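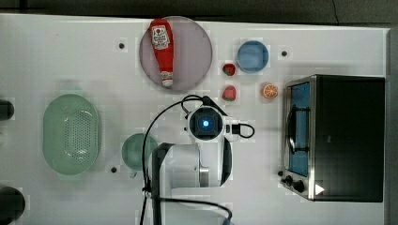
Sreekumar Kotian has eaten at 494 diners and has an unkind word for most of them. He keeps the list in a green ledger, one line per diner, with a column for the pie and a column for what he calls "conduct," which covers both the waitstaff and himself.

We meet at Kuusk, a 55-seat place on the edge of Bromerness that he has visited often enough to have his own opinion of each booth. He steers me away from the one by the pie case. "You'll get the draft and you'll get the birthday parties," he says. "Sit here. The spring's gone in that side, so I'll take that side."

The book he has been writing for nine years is called "Counter Service," and it was supposed to be a guide. Then his publisher read it. "She said a guide should make people want to go," Kotian says, turning his menu face down without having read it. "I told her I'd included the opening hours."

What it became is a history of the condiment caddy, or at least that is the part everyone asks him about. He sighs when I ask him about it. The caddy gets one chapter out of 14. The chapter he is proud of concerns gravy, and he talks about gravy for long enough that our coffee is refilled twice.

Eventually he gives in. "People will forgive a bad egg," he says. "Take their ketchup off the table and make them ask for it, and they act like you've read their mail." He once watched this happen at Jallinov, a diner two towns over that put its sauces behind the register to save money. The experiment lasted from a Tuesday breakfast until the same Tuesday's lunch.

I ask whether he takes ketchup himself.

"On eggs, no. On hash browns, when I'm alone."

Kotian grew up in Puluta, where his father ran a hardware store and regarded restaurants as a kind of gambling. The family ate out once a year, in June, and his father checked the bill with a pencil he had brought along for the purpose. Kotian still has that pencil, or claims to. He produces one from his jacket when our own check arrives, and finds that we have been charged for one coffee too few. He doesn't mention it to the waitress. He leaves a larger tip and looks pained.

Before the diners he sold insurance for 22 years, and he says the two jobs are close cousins. "You sit across from a stranger and wait for them to tell you what's gone wrong with the roof."

The first printing is 1,000 copies. His publisher wanted more and Kotian talked her down, a negotiation neither of them had been through before. When I tell him that 801 have already been ordered, he asks who by, and seems suspicious of the answer, which is bookstores.

Is there a second book?

"Motels," he says. "Only the ice machines."

He orders the cherry pie to finish, eats all of it, and writes something in the ledger with his arm curled around the page.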